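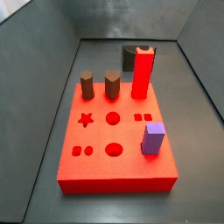

Skorkeo sorter bench: frequently asked questions

What is this project?
Skorkeo is a small arm that learns to put pegs in a shape board. We are building it on a bench in the Brovis shared workshop, evenings only.

Do I need the same board?
No. Any board with a flat top and a few different holes will do. Ours has a star, a circle, an oval and some paired holes. Start with the round one. Square pegs have to be turned to match the hole, and the star takes far longer to get right.

Why is the enclosure gray?
We tried white panels first and the glare washed out the edges of the holes. Matte dark gray fixed most of it. You will still get a soft reflection on the back panel if your lamp is too low.

What does it cost to build?
We have spent 224 euros, not counting the arm. Most of that went on panels, the lamp and a second power supply after we burned out the first.

Which controller do you use?
The Bodico board, firmware 3 or later. Older firmware drops the connection when two motors start together.

How many practice runs does it need?
We recorded 500 before training anything. In July we tried again with half of those and it missed the oval a lot.

My pegs jam halfway in. What should I check?
Check the grip height first. Ours is set to 46 mm above the tabletop – measure from the table, not from the top of the board. Then check that the board has not slid. A strip of rubber mat under it helps.

Can I sort by color?
You can, but a red peg on a red board is hard to pick out. We match on shape only.

Where are the files?
On the shelf drive in the workshop, in the folder called Kazlauskienė. The panel drawings are there too – use the newer set, the old one has the hinge holes on the wrong side.

Can I use the bench?
Yes, after 6 p.m. Put the pegs back in the box and switch off the supply at the wall.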